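Ticket 996 – Skuton two-arm cell, fridge station
Status: open (again)
Opened: Thursday, December 6, 2018
Cell software: Lakatos, build 183
Raised by: day shift

Symptom: the right arm stops partway through the fridge routine with fault 406, "wrist load high". The left arm carries on for a moment, then stops too, presumably out of solidarity.

09:10 – Cleared fault, restarted. Ran one cycle and faulted again at the same step. Cleared it once more in case it had been joking.

09:35 – Looked up 406 in the Iso manual. It says to reduce the load on the wrist. The wrist was holding nothing at the time.

10:05 – Re-zeroed both wrists with the arms parked. Left came up clean. Right read nearly 8 newtons with the gripper open and empty, so either the air is heavy today or something is pulling on it.

10:40 – Moved the right arm by hand with the brakes off and watched the gripper cable. It goes tight when the wrist rolls outward. Someone has tied it to the forearm very neatly, with no slack at all. Lovely work. Cut the top tie.

11:15 – Retied further down with a loop big enough for full roll. Re-zeroed. Reading now sits where it should.

11:30 – Checked the left arm cable too. It already had a loop, and I left it alone. Bracket screws on both grippers checked with the small hex key; one on the right took a quarter turn.

13:20 – Restarted at half speed. No 406 so far. Want a full afternoon at normal speed before I close this, having closed it twice already.

Both arms at the open fridge, gripper cables in view:
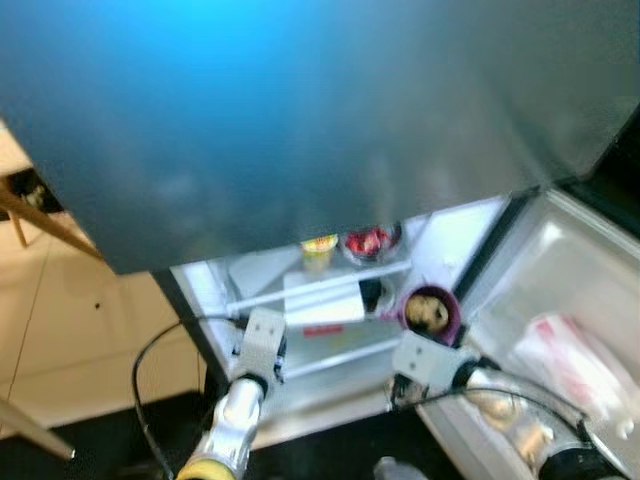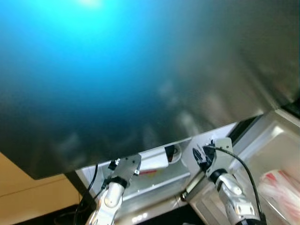
Reply from Uninport support, 15:50
Thanks for the detail. A tight cable will give you 406 every time, and re-zeroing with it under tension only hides the fault until the wrist rolls back the other way. Please re-zero once more with the wrist at mid roll, then send us the load trace from a full-speed run. We would also swap that tie for a hook-and-loop strap, as hard ties tend to creep up the forearm. We'll keep the ticket open at our end until the trace arrives.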